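Foro › Manipulación › Percepción y control
Tema: Máscara de la toalla contaminada por la mampara

jumus_dev
5 Aug 2024
Tenemos un problema con la segmentación en el baño de pruebas de Wornton. Con la toalla ya sujeta, la máscara se extiende por el cristal de la ducha y el planificador cree que el bulto es el doble de alto. Uso la cámara de muñeca y el nodo de percepción de Gidthorpe sin tocar. Log: 346 fotogramas con máscara válida de 700.

rizo_blanco
¿Con profundidad o solo RGB? Detrás de un cristal la profundidad no vale nada.

jumus_dev
Las dos cosas, fusionadas. Dejo una vista con la pinza cerrada. La toalla tapa lo que hay justo detrás, pero por encima quedan el cristal y los perfiles metálicos.
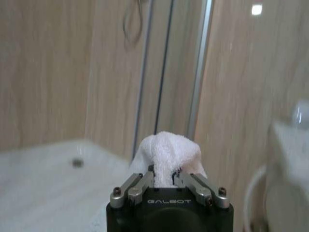
Respuesta n.º 4 – nodo_lento
Yo quitaría la profundidad en esa fase. Toalla blanca, plato blanco y brillos en la pared: el filtro de color tampoco te va a salvar. Recorta la región a partir de la cinemática de los dedos y segmenta solo ahí.

rizo_blanco
No estoy de acuerdo. Si recortas fijo, pierdes el pliegue que cuelga entre los dedos, y para colgarla lo necesitas. Mejor enmascarar el cristal con el mapa Tsai y dejar la profundidad en el resto.

nodo_lento
El mapa exige una localización muy fina. En un baño pequeño, con la base mal estimada, enmascaras media toalla.

jumus_dev
He probado el recorte, ampliado hacia abajo para incluir el hueco entre los dedos. Sube a 362 de 700. Poca cosa. Además he subido el filtro temporal a 8 fotogramas y la altura estimada salta menos, pero el control va con retraso.

rizo_blanco
Lo que yo decía. Pasa el bag y pruebo con el mapa.

jumus_dev
Lo subo esta noche, con la calibración de la muñeca incluida.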